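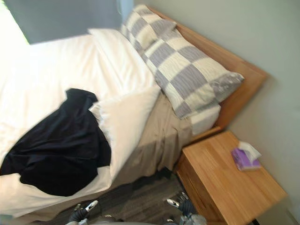 A white duvet with a dark garment on top. Guests at some hotels will soon be asked to manage without the top sheet.

Hotel chain drops the top sheet and asks guests not to make a fuss

28 March 2022

Bridia, the mid-priced hotel group that took the biscuits out of its rooms two years ago and gave guests a laminated card about biscuits instead, is to do away with the top sheet.

From July, beds at all 32 of its hotels will have a fitted sheet, a duvet in a cover and nothing in between. Anyone who wants a top sheet can ask for one at reception, where it will be handed over folded. Fitting it will be a matter for the guest.

The company says the change will cut laundry, save water and make for "a cleaner, calmer bed". It did not say what had been agitating the bed before.

Thongchai Somboon, Bridia's head of rooms, told a trade breakfast that the top sheet was "a habit we had all stopped looking at". Most guests, he said, kick it to the bottom of the mattress by midnight and spend the rest of the night with one foot caught in it. A trial at the group's Wedau hotel had gone well, with 200 guests asked for their views at checkout. Most said they had not noticed. A small number said they had noticed and were cross, and one wrote two sides on the subject and asked for it to be passed upwards.

"We read every word," Mr Somboon said. "He made some good points about corners."

The row, such as it is, concerns the duvet cover. With a top sheet in place, a hotel can leave the cover on for more than one guest and hope that the sheet has done its job. Take the sheet away and the cover has to be washed every time, and a double duvet cover is a good deal heavier than a sheet. Bridia insists it will change every cover between stays. It also insists that this will mean less laundry overall, and has promised to publish the sums once they have been checked.

Housekeeping staff have their own view. Anyone who has changed a duvet cover alone, at speed, with the corners all migrating to one end, will know what it is. The group allows 16 minutes to turn round a standard room, and that figure will stay as it is. Staff are to be taught what the company calls the roll method, in which the cover is laid inside out on the mattress, the duvet is placed on top and the two are rolled up together like a Swiss roll. At the end everything is turned through the opening and unrolled. In the training film this takes very little time and the person doing it is smiling.

Ravn, which supplies linen to Bridia and several of its rivals, is said to be relaxed. It will sell fewer flat sheets and more duvet covers, and duvet covers cost more. A spokeswoman said the firm was "excited to be part of the journey", the journey in this case being to the laundry and back.

Rival chain Dradia has wasted no time in announcing that its own top sheets are going nowhere. It has brought out a badge for the website, with a small drawing of a turned-down bed, and the words "Properly Made". Dradia does not at present offer biscuits either, and would not be drawn on whether there might be a badge for that.

The top sheet has been in retreat in British homes since the duvet arrived and people found that making the bed could be done with a single tug. It held on in hotels, along with the trouser press and the tiny kettle, partly because guests expected it and partly because it showed that somebody had been in and taken trouble. Plenty of older travellers still like to be tucked in hard enough to need help getting out.

Bridia says it will listen to feedback over the summer and look again at the policy before the winter. It is also reviewing the decorative cushion, of which there are currently 2 on each double bed. Guests put them on the floor on arrival and staff put them back in the morning. Mr Somboon said he did not want to get ahead of the process.

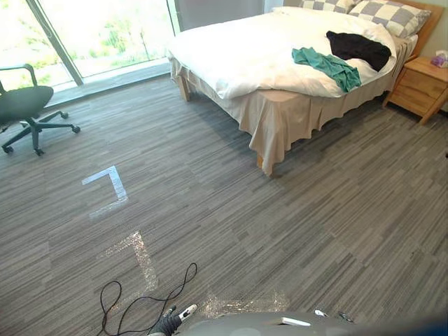 What guests can expect from July

Existing bookings are not affected, and there will be no reduction in room rates. A top sheet can be asked for at any hour and is free. Bridia asks that used ones be left on the bed and not in the bath.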